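4. Setting up the Billora drip watering kit

I've fitted three of these now, two at home and one for my sister in Skokley, so this is the order that works for me. Read it all through once before you cut any tube!

1. Fill the tank to the 600 ml line and stand it higher than your pots. A shelf or a pile of books will do.

2. Push the long tube onto the tank outlet until it clicks. (Mine needed a good shove and a bit of swearing.)

3. Cut one short tube for each pot. Leave more slack than you think you need, you can always trim it later.

4. Press a dripper onto each short tube and peg it into the soil, a thumb's width from the stem.

5. Open the tap a quarter turn and wait for the first drips.

Caution: keep the tank and tubes well away from plug sockets and extension leads.

Note: if one pot stays dry, there's an air bubble in the line. Lift that tube and flick it with your finger.

6. Put a dish under the dripper for an hour and measure what you catch. I aim for 100 ml a day for a thirsty plant and much less for a cactus.
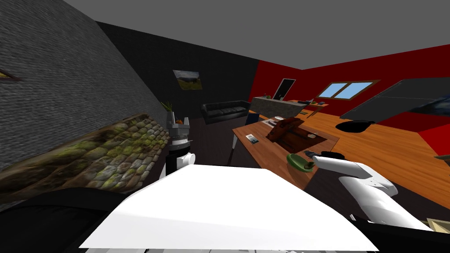 Small pots are the fussy ones, because they go from parched to swimming in no time. For a little leafy plant like the green one in its small pot, I'd use a single dripper with the tap barely open. A bowl like the green one on the table is the sort of size I'd pick for catching the drips in step 6.

7. Check everything again on Saturday, then go on your July holiday and stop worrying about it.

Humaira Janjua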